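Budget for the Table, Too

Most equipment plans I read for small automation labs have one big line and a lot of white space under it. The big line is the arm. Adel Erraji, who taught me to read these plans when we were both at Plureo, used to cover that line with his thumb and ask what was left. Usually it was a laptop.

I think he had it right. An arm that sorts household items needs a table at the correct height, a floor that can take its base, power where you want it, and a box of ordinary things for it to pick up.
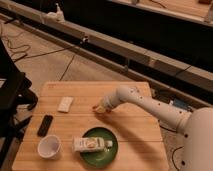 Cups, plates and cartons are cheap, so they get left out of the budget, and then someone buys them in the first week with a personal card. At Kundesholm we set aside $400 a year for them. In January Magdy Radwan went through the receipts and found 17 separate purchases, none of them planned.

Cables are the other thing. Our quote from Benkirane covered delivery and setup. It did not cover floor channels, longer leads or the extra outlets, and those took 5 weeks to get approved.

Where the money should go first

I would pay for training time before a second gripper. If 4 people share one arm and only one of them can restart it, you own an arm that works when that person is in.

I would also put off the service contract until you know how many hours you run. Jolora sells theirs by the year, and we paid for a full year on a machine that sat still for much of the spring. 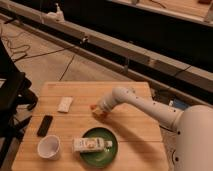

What I would cut

The spare controller. We bought one and it is still in its carton. A loan agreement with another lab would have cost us a phone call and a signature.

I would cut the custom bench as well. A plain table is easy to replace and easy to move when the layout changes, and ours has changed twice.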